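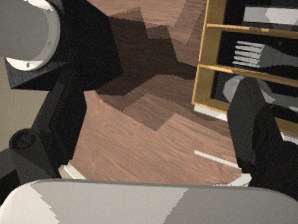

News > Company > Press Releases

DRERKAU OPENS ITS DOORS TO WATCH A ROBOT PUT THE SILVERWARE AWAY

Visitors to the Drerkau open house in November 2019 were promised the future of household automation. They got a cutlery tray, a mug and a great deal of suspense about forks.

The company welcomed 238 guests for a demonstration of Skistetico, its simulated kitchen, in which a robot arm sorts spoons, knives and forks before anyone lets a real one near the good dishes. The whole show ran in software on the big screen in the Menon Room, and no actual spoon was harmed.

"People asked us for backflips," said Veerle Leemans, who leads the Skistetico project. "I told them a fork lying under another fork is harder, and they were polite about it."

Guests could follow the job from several virtual cameras, including one looking out between the gripper's own fingers. The view from overhead proved the crowd favorite. It takes in the table, the arm, the tray with utensils in its slots and the loose cutlery still waiting on the wood beside it.

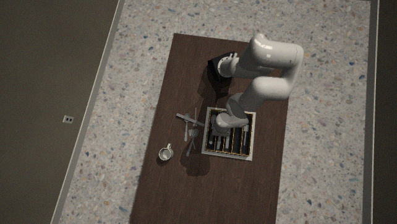 WHY CUTLERY

Silverware is thin, shiny and fond of lying on top of other silverware. A person clears it without looking. A robot has to work out which handle belongs to which spoon, take hold of one piece and leave its neighbors alone, and then find a slot not much wider than the thing it is carrying.

Drerkau engineer İlker Yüksel walked each group through the task from the side, where the height of the fingers is easier to judge. He stopped the simulation often and took questions, most of them about dishwashers.
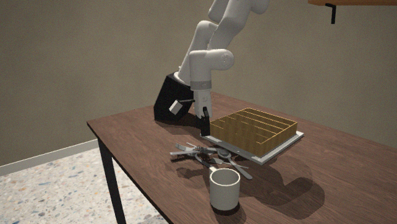
He also fielded one from a guest who wanted to know why the mug was never put away. The mug is not part of the assignment. The arm is expected to leave it where it stands, and Yüksel described this as the most relatable behavior in the program.

Each session lasted 60 minutes, with coffee afterward in the lobby - stirred by hand. Guests were also invited to try sorting a virtual pile themselves using a hand controller. Tianyou Qin of Pideck, a software partner on the project, took two turns and asked that her results be left out of this release.

The next open house is planned for May, with 300 places. Schools and trade visitors may book ahead by writing to Yanling Lu in the Drerkau press office. Groups wishing to bring their own forks are kindly asked not to.

Last updated: November 2019

Press contact: Yanling Lu, Drerkau | © Drerkau. All rights reserved. | Back to top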